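State machine encoding: one-hot vs binary for a small CPLD

Posted 09/08/2022 in Logic Design Help

I have a controller with 20 states that I need to fit into a small CPLD. The board is a Drarkholm starter board with 80 macrocells on the main part. The controller reads a handful of buttons, debounces them, and drives a display and a serial output. I wrote it in Verilog with a plain case statement and let the tool choose the state encoding.

The tool is Skiner, the free edition. With the default settings it picks one-hot, and the fitter stops with a message that the design needs 146 macrocells. I changed the encoding option to binary and ran it again. The macrocell number dropped a lot, but now I get a different complaint: several of the next-state equations have too many product terms, and the fitter borrows terms from neighboring cells until it runs out.

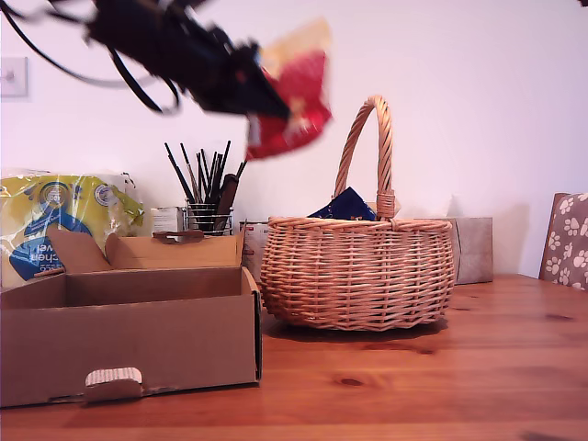
I have tried moving the debounce counters out to their own module, which made no difference to the fit. I also tried Gray code because I read that it helps. It helped a little on two of the state bits and made another one worse.

What I would like to know is whether there is a sensible way to pick the codes by hand, or whether I should give up and split the machine in two. I don't need it to be fast. The clock is slow and timing is not a problem at all. 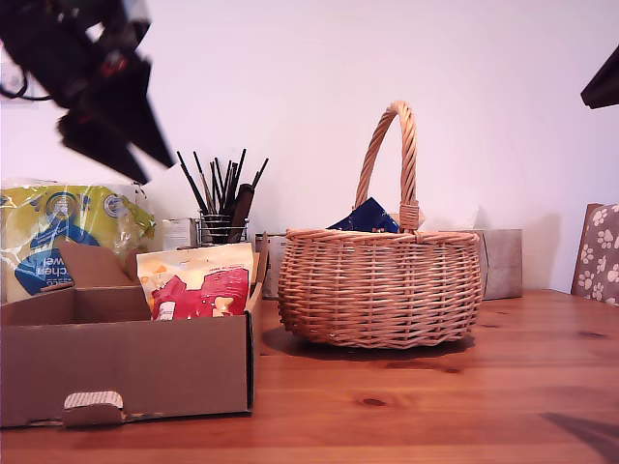

Yu_logic
One-hot is the wrong default for that kind of part. It is a good choice on an FPGA, where flip-flops are cheap and each lookup table takes only a few inputs. In a CPLD each macrocell has one flip-flop and a wide AND-OR array in front of it, so you want fewer flip-flops with bigger equations. Your binary run was the right direction.

Five bits gives you 32 codes for your 20 states, so there are 12 codes left over. Make sure the tool knows they are don't-cares. If your case statement has a default branch that sends the machine back to idle, the minimizer has to honor that for every unused code, and that alone can add a lot of product terms. Set the next state to x in the default branch and run it again. The catch is that if the machine ever lands in an unused code, it may not come back, so use a proper reset.

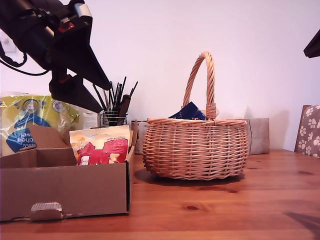
For picking codes by hand, start with states that go to the same next state under the same input. Give those states codes that sit next to each other, meaning they differ in one bit. Two of them then merge into one term. Four of them can merge as well if their codes share the other three bits. You want the group to fill a face of the cube with no outside state on it, though an unused code on the face is fine.

Do the biggest groups first. You will not be able to satisfy all of them in five bits, so stop when the rest start to conflict. Also give the all-zeros code to the state that most transitions return to. With D flip-flops, a transition into all zeros costs nothing in the next-state equations.

maltine_user
Just use a bigger chip. I had the same error and went up one size and it went away.

grayscale
Agree with the first answer on don't-cares. I would add two things.

Check how your outputs are decoded. If the display lines are worked out from the state bits, a bad encoding hurts you twice, once in the next-state logic and again in the outputs. Sometimes it pays to use six bits and let one of them be an output directly. You spend one more flip-flop and get an output with no decoding.
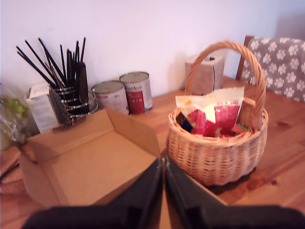
The other thing is that Gray code only helps if the machine mostly walks through its states in order. A counter does that. A controller with a lot of branches does not, so what you saw with it is normal.

Before you split the machine, look for a chain of states that only wait. If you have 3 or more in a row that do nothing but count clocks, replace them with one wait state and a small counter. I would try that before doing any encoding by hand, as it takes ten minutes and you may already have a counter you can share with the debounce code. Maltine has a report that lists product terms per state bit, and it reads the same netlist format, so you can run both versions through it and compare them bit by bit.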